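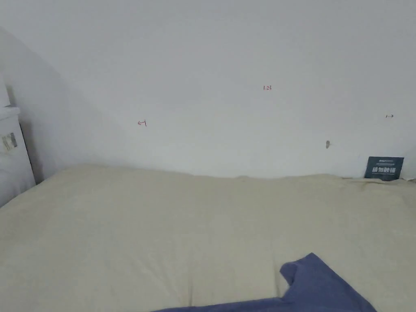
Dekmont's decision to buy Skurum, a maker of indoor mesh routers, gives the chip supplier its first consumer product line, and with it a problem that chip suppliers rarely have to think about: walls. Skurum's routers are sold on the promise that they can map a home by radio alone, then steer each signal to the room that needs it. The mapping has to be checked against real measurements, and those are still taken by hand. A bedroom wall with "1.23" written on it in red ink, and an arrow and a "1" lower down near the corner, is a reminder of how much surveying in homes is still pen work.

The deal covers Skurum's patents, its firmware group and 300 employees. The hardware plant is excluded and will be run under contract by Loureiro, which already assembles the current router. Dekmont expects to close in February.

What Dekmont wants is Dalerel, the software layer that does the steering. It runs on the router's own processor and updates its map 100 times a second. Until now it has been tied to a rival's radio chip. Porting it is the first job, according to Nazma Karunaratne, who leads the firmware group and will report to Dekmont's wireless division.

"The radio driver is 2000 lines," she said on Friday. "The timing code around it is the hard part."

Current owners will get security updates on the old chip – but no new features after the port is finished.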